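Sachiko Miyazaki
手首カメラ付き2指グリッパの運用ルールを連投で書きます。対象は住居内での把持作業。2025年9月21日時点の版です。

1/ 始業点検は全閉姿勢から。左右の指の合わせ目が一本の線に見えること。先端がずれていたら記録を始めない。

2/ 指の表面と合わせ目の付着物を確認する。小さな屑でも、位置を点検票に書いてから除去。除去前の画像を1枚残す。

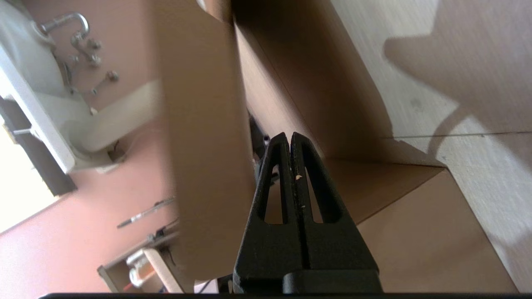 段ボール箱の内側に向けた全閉の指。合わせ目付近に淡色の小片。

3/ 箱への進入は、フラップの縁と指の側面の間隔を先に決める。うちの基準は29 mm。これを割る経路は計画段階で棄却する。進入後の修正は認めない。

4/ 反射の強い包装材は個別に扱う。銀色の包みは白飛びで輪郭が崩れやすい。露光は固定。自動露光のまま取ったデータには印を付け、評価用には回さない。

5/ 移動中のぶれた画像は消さない。区間ラベルを「移動」とし、把持判定の対象から外す。Zostariの取り込み手順だと既定で削除になるので、設定を変えておくこと。

6/ もう一方のアームが視野に入る場合、先に動く側を手順書に明記する。同時動作は速度制限をかけた状態に限る。 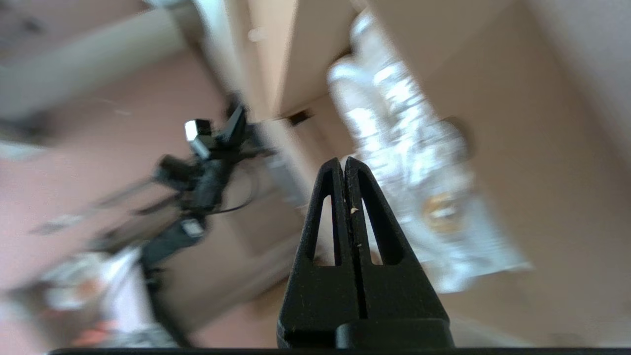 7/ 家具の下での作業
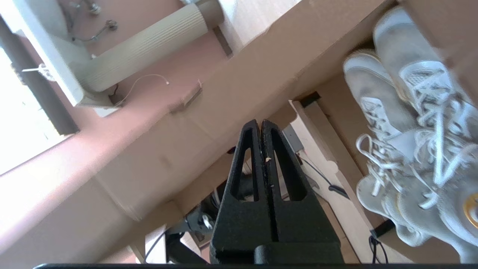

家具の下に手先を入れる作業は、Karakiの現場手順では別枠の承認が要る。上面と側面を同時に塞がれ、退避方向が限られるため。承認票に書くのは進入方向、退避方向、接触してよい面の3項目。ケーブルは通電の有無を問わず接触禁止とし、机の下を斜めに通る黒いケーブルもこの扱いになる。板の継ぎ目の黒い金具は障害物として登録。脇に重ねてある白いスニーカーのような柔らかい物も、許可した把持対象でなければ同じく障害物とする。

8/ 停止後の再開は、停止位置からの続行を不可とする。退避姿勢まで戻し、全閉確認からやり直し。例外なし。

9/ 記録の単位は1エピソード1ファイル。1月以降の分は1276件で、点検票の番号と紐づけ済み。番号のないものは集計に入れていない。

10/ 住居内の画像には私物と窓が写る。公開前の確認者は2名、うち1名は撮影に関わっていない人。Skolbyに渡す分も同じ手順を通す。

11/ 指の交換は2000サイクルごと。先端の傷が目視で分かる場合は回数に関係なく交換する。交換日と指の番号は点検票の裏面へ。

点検票の様式は次の版で改訂予定。誤記の指摘は返信欄へお願いします。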